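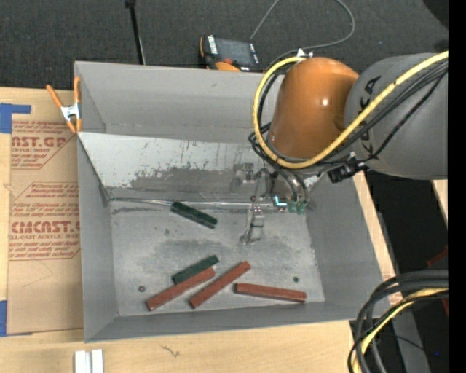 Chapter 5
Picking From a Bin

What you need before starting: Chapter 4 (frames and tool points), the safety sheet signed, a partner. Laptop charged. Last year half the teams lost a session to dead laptops.

5.1 Why bins are hard

In Chapter 4 the part was always in the same place. You taught a point, saved it, the arm went back to it. Fine. Works all day as long as the part sits where you left it.

Now tip a few blocks into a bin. They land any way they like. Some lie flat against each other, some point at a corner, one might end up right along a wall. A saved point is no use anymore. The arm has to be told where the block is this time, and which way it's turned, and then it has to get down there without hitting the bin.

So three jobs in this chapter. Find a block. Choose which one to go for. Reach in and take it. Most teams spend all there time on the first and then crash on the third.

Think about a block lying by itself on the floor of the bin. Room on both sides, fingers go down either side, close, lift. Now push a second block up against it so the long sides touch. Where do the fingers go? One side is open, the other isn't. Turn the gripper a quarter turn and grab the ends instead, if it opens wide enough. Or take a different block first. Or nudge the pair apart. All of these are OK answers and you will try at least two of them.

5.2 The Dultthorpe class problem

This chapter came out of the after-school robotics class at Dultthorpe, run by Rehema Swai and Helge Haugen. The task they set was short. Rectangular blocks, mixed colors, one bin with tall walls. Empty the bin, sort by color, no person touching anything once the arm starts.

The team notebooks are used all through this chapter. We left the spelling alone. Here's the first page from Kelly Yeoman's team:

"Wednesday, February 19, 2025. Got the arm to go over the bin. Went down too fast, Domingo hit stop. Wall is higher than we put in the program. Measured again. Marina says do the single block first, leave the touching ones. Ran out of time."

Short entry but most of the chapter is in it. The wall height was wrong in the program. Somebody had a hand near the stop. And Marina Kouris had already seen that the order matters.

5.3 Words for this chapter

Pick point. The spot between the fingers when they close on the part.

Approach. The straight line the gripper follows on the way down to the pick point. Nearly always starts above the bin, outside the walls.

Clearance. Empty space around the gripper as it moves. Count the whole wrist, also hoses, connectors, cables. Not just the fingertips! Domingo Vergara's drawing in 5.6 only had the fingertips and you'll see what that cost them.

Angle. How far the block is turned from the bin's front edge. Measure it the same way every time, the whole team, or the numbers mean nothing.

Blocked pick. A block you can't take yet, something is in the way. Could be another block, could be a wall.

Cycle. One full go: look, choose, reach, close, lift, drop, back to start.

5.4 Counting tries

The class logged every try, good or bad. By the end of the spring session the log had 1,102 lines. The goal had been 2,000. They didn't make it, and the rest got moved to the August session at Brasness, so some tables later on have a spring column and an August column. Don't add the two together, the blocks were swapped in between.

Each line in the log has the color, the angle, lifted or not, and one word for what went wrong. Keep the one word to a short list you agree on first. Kelly's team had "slip", "sliped" and "dropped" all for the same thing and it took an evening to clean up.

5.5 Before you touch the arm

Do this part on paper.

Put a shallow box on the desk and drop in a handful of blocks, erasers, whatever is the right shape. Don't arrange them. Sketch the box from straight above. Draw each block with its angle. Circle the one you would take first and write why, one sentence. Now cross it out and do the next one. Keep going till the box is empty.

Swap sketches with the team next to you. Did they pick the same order? Where did you differ? Usually it's the touching blocks.

Then use your thumb and one finger as the gripper. Wrist straight, fingers pointing down, no tilting your hand. Try the block nearest the wall. Feel where your knuckles hit. Write that down too, you need it for the clearance drawing in 5.6.

Bring both sheets to the next session. Teams on the Nzioka worksheet set: use sheet 2, the old one has the bin drawn upside down.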